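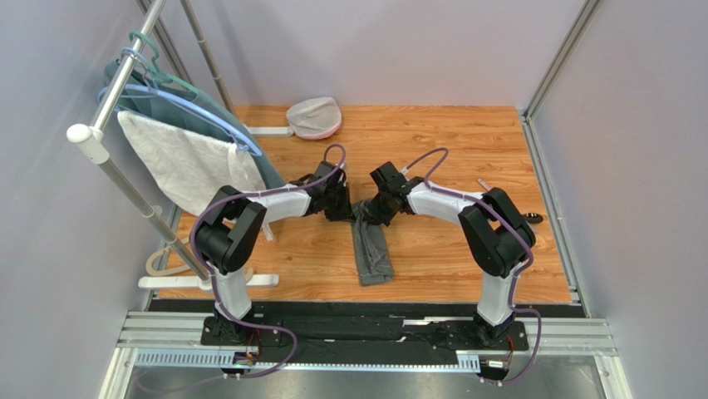

heino_b
Posted February 13, 2024
Results from the two-arm cloth run at Rirwood. We trained on 784 demos, then held out 153 starts where the cloth was already bunched up. Policy is Valentina Insaurralde's, predicting both grippers jointly. It got 60 of the 153. With the arms predicted separately it was well under that.

tinsnip
What counts as a success? If it's just "both grippers closed on fabric" I don't think 60 means much.

heino_b
Both grippers holding, then one edge spread out. Grip alone isn't scored. 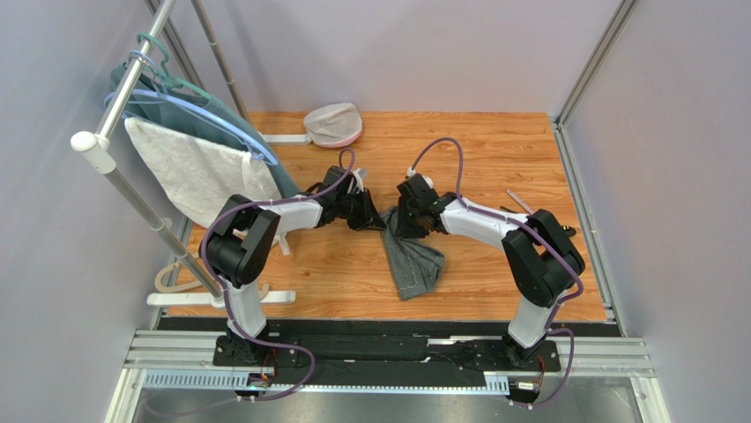

Grey garment held between both grippers, still bunched.

moss_kettle
So that one would be a fail if it stopped there?

heino_b
Yes. No spread edge, no point.

tinsnip
Fair enough. I still reckon the joint model is getting credit for extra data. Väisänen had 2663 demos and saw hardly any gap between the two.

v_insaurralde
Different task, theirs started flat. Both of our models had the same 784. I'd agree the separate baseline could use more tuning, and I'm rerunning it with a longer horizon.

tinsnip
Post the seeds too please.

v_insaurralde
Will do.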